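Keeping vaccines cold on the last stretch: Loukia Makris on fridges, loggers and discarded doses

12 September 2026

Loukia Makris has spent most of her working life on a part of immunization that patients never see. As cold chain lead at Levalum, she reviews how vaccines are stored and moved between the regional depot at Ramolport and the clinics it supplies. There are 42 of them, and the smallest keeps its stock in a single under-counter refrigerator.

Most routine vaccines have to be held between 2 and 8 degrees Celsius. Asked which end of that range causes more trouble, Makris did not hesitate. "The low end. Staff worry about heat, so they turn the thermostat down. Several vaccines contain an aluminum salt, and once those freeze the particles clump and the dose has to be thrown away. You can't thaw it and carry on."

The depot went through its records in February and found that 900 doses had been discarded over the previous year. Makris sorted them by cause. Freezing came first, then expired stock, then doors left open during deliveries. Power cuts, which the clinics had complained about most, came last.

"A closed fridge with water bottles in the door holds its temperature for quite a while," she said. "The vials pushed against the back wall are the ones I worry about."
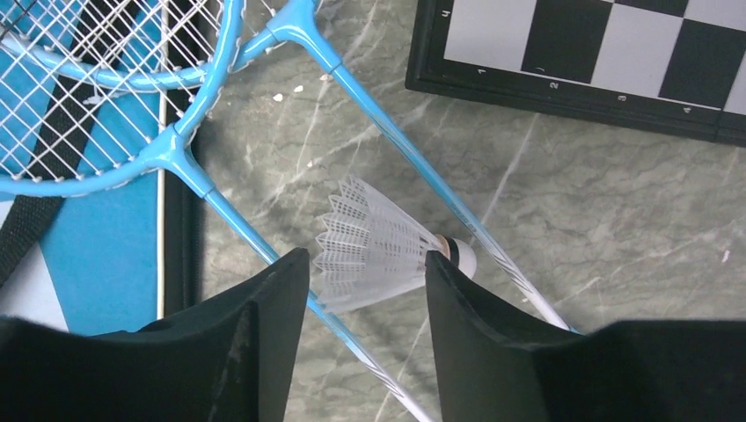 A shuttlecock between two gripper fingers.

The changes that followed were small. Each refrigerator now has a data logger with its probe in a buffered vial on the middle shelf, and the reading is checked twice a day and written down by hand as well. The display on the refrigerator door is ignored. Makris said it measures the air near the sensor, which swings each time the door is opened and says little about the liquid in a vial.

Transport was harder. Thodoris Petridis, who plans the delivery routes, had been packing boxes with ice packs taken straight from the freezer. They now sit at room temperature until the ice inside moves when shaken – a step called conditioning – and only then go into the box.

"It added time to the morning and the drivers didn't like it," Petridis said. "We moved the loading back and the complaints stopped." His longest route has 3 stops and ends at the Lazaridis clinic, where the box is opened and the logger read before anything is signed for.

Makris is more cautious about the software. The depot has been testing a stock program, Flonon, that warns when a batch is close to its expiry date. "It's fine if the numbers going in are right. Two clinics were entering the delivery date in the expiry field."

The next order, 2,000 doses of flu vaccine, will be split into two shipments. Makris wants the second held back until the first has been counted in at every clinic. She has also asked for a spare logger on each route, and is waiting for an answer on the budget.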